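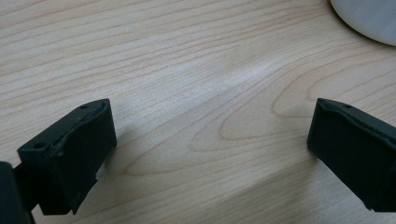 ## Where the table ends: depth, glare and the last two centimeters

A parallel gripper over a plain tabletop looks like the easiest input a perception stack will ever get. For the software group at Trekik, it became the test that held up a release.

The product is Trolteo, a planning and control package for two-finger grippers with a wrist camera. It takes a color stream, estimates the surface under the tool, and keeps the fingertips just above that surface until the planner commits to a grasp. Objects were handled well in early builds. Bare wood was handled badly.

"The estimator wanted edges," says Tyyne Kettunen, who leads perception. "Pale veneer gives you grain, and grain is a flat pattern that curves. Our first network read nested arches as a shallow bump."

A false bump has a direct cost. The controller raises the tool to clear it, the fingers close too high, and a thin part is missed. Glare causes the opposite fault. Where light washes out the grain there is little texture to track, and the estimate drifts downward until the force limit trips.

### Using the fingers as a ruler

The current build stops treating the fingers as clutter. Earlier versions masked them out before any other processing. Version 2 keeps them, because their geometry is known from the tool model and their joint position is reported on every cycle. The shadow below a finger closes toward it as the tool descends, and the distance between the two gives a height cue that doesn't depend on grain.

Raghavendra Pinto wrote the module that combines this cue with the older texture estimate. Each source reports a variance. In a glare region the texture variance rises and the shadow term takes over; under diffuse light, where shadows are faint, the weights reverse. The fused estimate runs at 60 Hz on the same processor as the motion planner, and the planner accepts a new surface height only if it agrees with the joint encoders.

Finger wear was a separate problem. Scuffs and ragged corners move the apparent outline of the pad, so the fit uses the long upper edge and the small round holes in the top face. If a hole is out of view, the solver drops it and widens its bounds.

### Results at Histhorpe

The test bench at Histhorpe ran both versions against a touch probe. The older build placed the surface within tolerance on 80 percent of approaches over pale wood. The new one reached 89 percent. Most of the remaining failures came from a second shadow crossing the first — an overhead lamp and a window will produce it — and Pinto's filter still picks the wrong one when their edges are nearly parallel.

Cheng, the simulation tool used for training, does not yet model that case. Support is scheduled for July. Until then, Kettunen's group recommends a slower descent under mixed lighting and a fresh calibration whenever a pad is replaced.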